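Zerngate (novel)

Zerngate is a children's fantasy novel set in and under a river town of the same name. 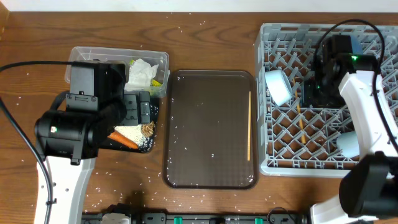 What kind of creature is the Gratel?
The Gratel is a large, slow river animal that lives in the flooded lock chambers beneath the town of Zerngate. It is covered in coarse gray fur, breathes air, and eats mostly water plants and bread.

Zerngate is written for readers between the ages of 8 and 12. It was first issued as a hardcover and later as a paperback with a slightly different text. The story follows two cousins, Odile and Bram, who are sent to stay with their great-aunt in November and become convinced that something is living in the old canal works behind her house. The novel is the first of two books that share the setting. The second, Skultus, takes place many years earlier and has mostly different characters.

Setting

The town of Zerngate lies on the Neagu, a river that does not appear on any real map. The book never says what country it is in. Place names are a mix of styles, while the food, school customs, and weather suggest the northern United States. Prices are given in "marks" in the hardcover and in dollars in the paperback.

Most of the action takes place within a few blocks of the old lock. The lock was closed to boats 100 years before the story begins and has been partly built over. Above ground there is a button shop, a public bath, a ferry office that no longer runs a ferry, and the great-aunt's house, which stands on the former lockkeeper's lot. Below ground there are 12 chambers, joined by low arches and numbered in paint on the walls. The seventh chamber is missing from the numbering, and the cousins spend much of the middle of the book trying to find out why.

A map is printed on the endpapers of the hardcover. It shows the river flowing from right to left, although in chapter three the sun is said to set upstream, over the mill. Readers have pointed out that both can be true only if north is at the bottom of the map. The paperback has no map.

Plot

Odile and Bram arrive by bus during a week of heavy rain. Their great-aunt is kind but busy, and she gives them one rule, which is to leave the cellar door bolted after supper. On the second night Bram hears a sound he compares to a sofa being dragged across a floor. The next morning the bread box is empty and the bolt is still in place.

The cousins ask about the sound in town. The woman at the button shop tells them about the Gratel, an animal that bargemen used to feed for luck. The clerk at the ferry office says it was made up to keep children away from the locks. An old notice on his wall, however, offers a payment to anyone who can give proof of it, and he will not say when it was posted.

They enter the chambers through a coal chute and find matted gray hair, a pile of brass buttons, and a wall scratched with tally marks. In the fourth chamber they meet the Gratel itself. It is old, nearly blind, and not dangerous. It has been coming up through the cellar because the rising water has covered the ledges where it sleeps.

The second half of the book concerns a plan by the town to pump out the chambers and fill them with gravel. The cousins learn that the seventh chamber was sealed when the lock closed and that it opens onto the Neagu below the dam. With the help of the great-aunt, who has known about the animal since she was a girl, they reopen the passage on the night before the pumps are to be started. The Gratel leaves by the river. The last chapter takes place in spring, when Odile gets a letter from her great-aunt with a brass button taped inside it. The letter does not mention the animal.

Characters

Odile is the older cousin and tells the story. She keeps lists, several of which are printed in full.

Bram is younger and talks less. He is the first to hear the Gratel and the only character to touch it.

The great-aunt is never named. She repairs clocks in the front room of her house and is hard of hearing, a fact that matters in two chapters.

The ferry clerk appears at first to be an opponent of the cousins. In the paperback he has an added scene in which he lends them a lantern. In the hardcover they simply have one.

The Gratel does not speak. Its thoughts are never described, and all that the reader learns about its history comes from other characters, who do not agree. The button shop owner says there was once a pair of them. The great-aunt says there was only ever one.

Differences between editions

The paperback is shorter than the hardcover by one chapter. The chapter that was dropped, "The Bath House Cat," has no effect on the plot, but it contains the only description of the public bath, which is mentioned again near the end of both versions. The currency was changed, the lantern scene was added, and the age of the lock was made consistent. In the hardcover it is given as 300 years in the first chapter and as a much lower figure later on.

The chapter headings in the hardcover have small ink drawings of objects from the story, such as a bolt, a loaf, and a clock spring. The animal is not shown in any of them. The paperback cover does show it, from behind and mostly under water, and some readers of the earlier edition objected to this.

Themes

The book is often read as a story about old public works and what happens to them when they are no longer in use. The town's plan is not presented as cruel. The chambers really are unsafe, and the great-aunt's cellar wall has begun to bow by the time the pumps arrive. The cousins never try to stop the work. They try only to get the animal out before it begins.

A second subject is the way adults pass on stories to children. Each adult in the book tells a different version of the Gratel legend, and Odile writes them down side by side in chapter nine without choosing among them.

Related book

Skultus is set while the lock is still open. Its title is the name of a barge, and the main character is a cook's helper who works on board. The Gratel appears in two chapters and is described as quick and rather bad-tempered. A second animal is heard but not seen, which some readers take as support for the button shop owner's account. The great-aunt is not in the book. The house on the lockkeeper's lot is, and its cellar door already has a bolt.

See also

Lake monsters in fiction
Canals in children's literature
Skultus (novel)

This page was last edited on 2021-07-31.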